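4.3 Closing the accounting period

Period close in Piltolent Ledger locks all journals dated in the selected month and posts the opening balances for the next. Two approvers are required. The preparer cannot be either of them.

Before you start, confirm that all bank feeds are reconciled and that account 564 (Suspense) has a nil balance.

1. Sign in with a Controller or CFO role.
2. Go to Ledger > Periods and select the month to be closed, e.g. May.
3. Select Run Pre-check. Unposted journals are listed by entity.
4. Post or reverse each listed journal, then run the pre-check again.
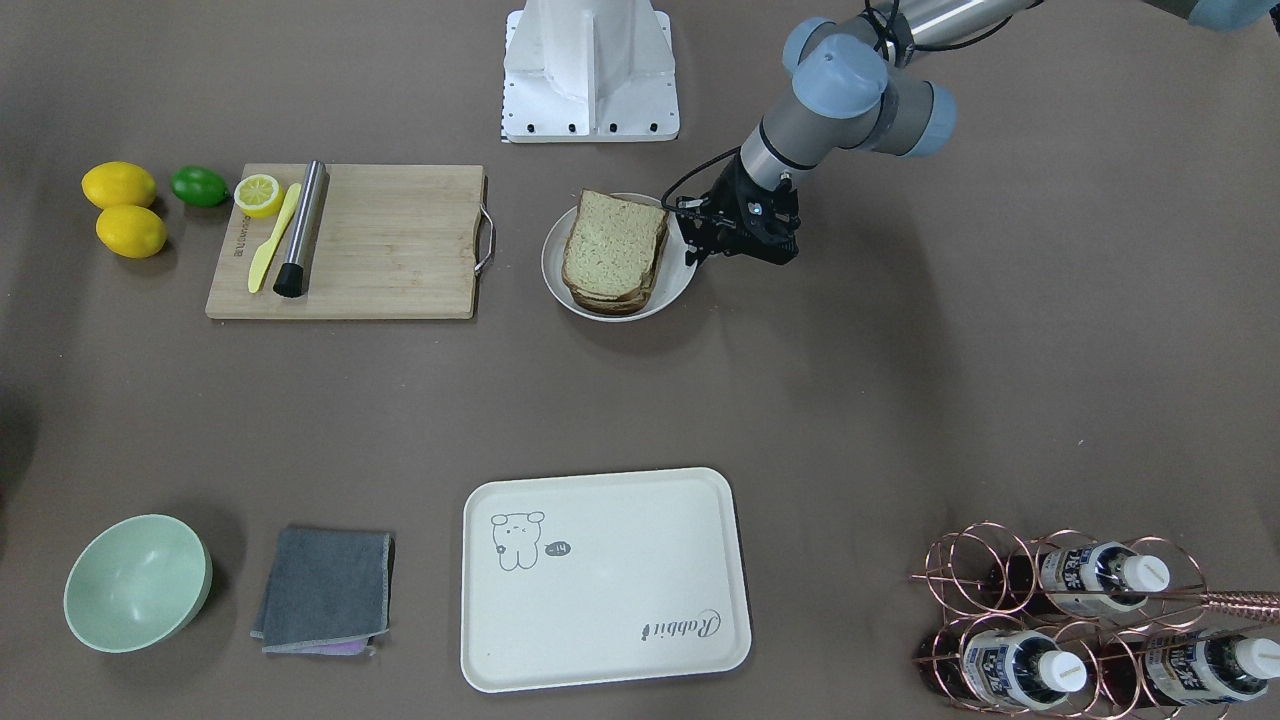
Sliced bread on a white plate, with a gripper at the rim.

5. Select Submit for Approval. The status changes to Pending.
6. Each approver opens the request, reviews the trial balance and selects Authorise.

Note: An approval request lapses after 27 hours. Lapsed requests must be resubmitted from step 3.

Caution: Do not change the reporting currency while the status is Pending. Intercompany balances between the Amar and Tromstead entities will be retranslated and the trial balance will no longer match the approved copy.

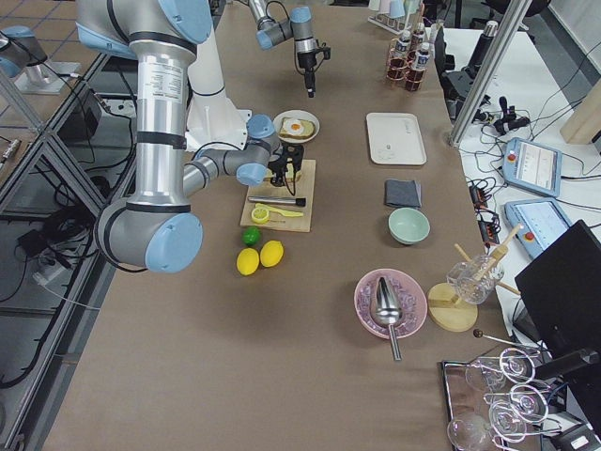
7. When the status changes to Closed, export the close report and save it with the month's working papers.

To reopen a period, the CFO must enter a reason code under Periods > Exceptions. Reopening cancels both approvals. Cheque runs dated in the reopened period are not affected.

Section owner: Ailbhe Mulligan, Finance Systems
Last revised: Saturday, August 10, 2024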